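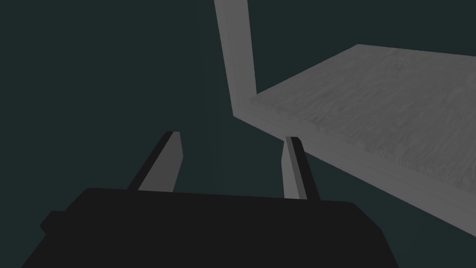
Open gripper under the gray slab, simulator view.

Birkett House Equipment Plan: Simulator Gallery

May 18, 2026
By Callum Cropper

We are budgeting for one two-armed mobile robot at Birkett House, to open doors and move between rooms on the residential floor. Before asking the vendors for firm quotes, we rented time on Herivex's simulator and ran a robot in a furnished home layout. The views on this page are from that rental. They are posted for the people who have to sign off on the money and who didn't sit in on the runs.

The simulator cost $1,256 for the rental period, including setup. It came out of this year's planning line and doesn't touch the equipment line. Yvonne Dobson has the invoice if anyone needs a copy.

Doors and handles

Doors are the largest open question in the plan. The quotes so far come with a plain two-finger gripper as the standard part, and a wider one as an option. Fitriani Raju wants the standard gripper priced first, with the option on its own line, so we can see what we'd be paying for. 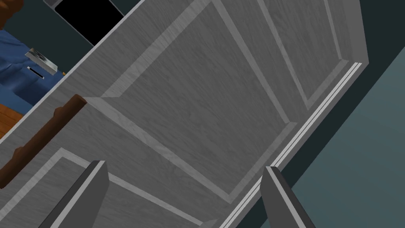

The hardware on our own doors is mixed. Some have bar handles, some have small levers, and the supply closet still has a round knob. Changing the closet knob to a bar would run $441 with labor, from the quote Vinh Mạch got. A special gripper bought for one closet would cost a good deal more than that, so the door change goes in the plan and the special gripper stays out.

We have also asked both vendors to state the pulling force at the wrist. Tistumwood gave a number with test conditions attached. Clurkarach sent a brochure, and we have written back.

Getting down the hallway with both arms forward is a separate matter. Reach is quoted from the shoulder, but the width that counts is the body plus whatever the arms are doing. At Birkett House the tightest doorway is nearly 27 inches clear with the door fully open, and less when the door is left partway. The view below looks along the simulated hallway to an open doorway, with a door leaf on each side and the body of the robot up close. Our hallway has single doors, so read it for the general approach and don't take any measurements from it.

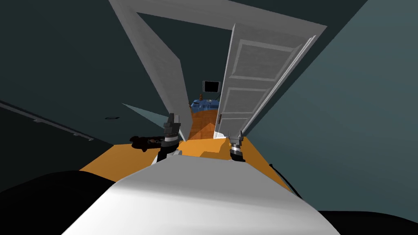
What goes in the request

The written request will list these as required:

- Overall width with the arms forward and with the arms folded
- Standard gripper opening, and the price of replacement fingers
- Charger, batteries and freight shown as separate lines
- On-site setup at Birkett House, including a walk of the residential floor
- Service plan for 5 years, priced by the year

Freight was left off one of the early estimates, and it took Yvonne two calls to get it added. Please don't compare totals until every line is filled in. A lower total with no service plan is a different purchase.

Floors are a smaller item. We have hard floors in the hallway and carpet in the bedrooms, with a metal strip between them. Vinh will measure the strips and send the heights to both vendors. If a ramp piece is needed at any of them, it should be charged to building repairs.

Barry Sugden asked whether leasing is still on the table. It is. Tistumwood offers a lease with a buyout and Clurkarach sells outright only, so the comparison sheet will have a column for each — the lease column will show the full amount paid through the end of the term, buyout included.
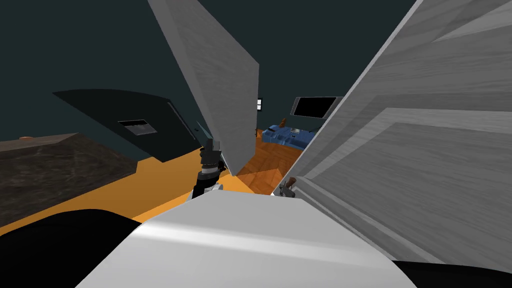

Two wood-grain panels angled in from either side, with the blue bed and the wall screen showing through the gap. The left gripper is just below the left panel.

Quotes are due back in July. Questions about the numbers go to Yvonne, and questions about doors or floors go to Vinh. Fitriani is keeping the comparison sheet and will send it out once both vendors have answered.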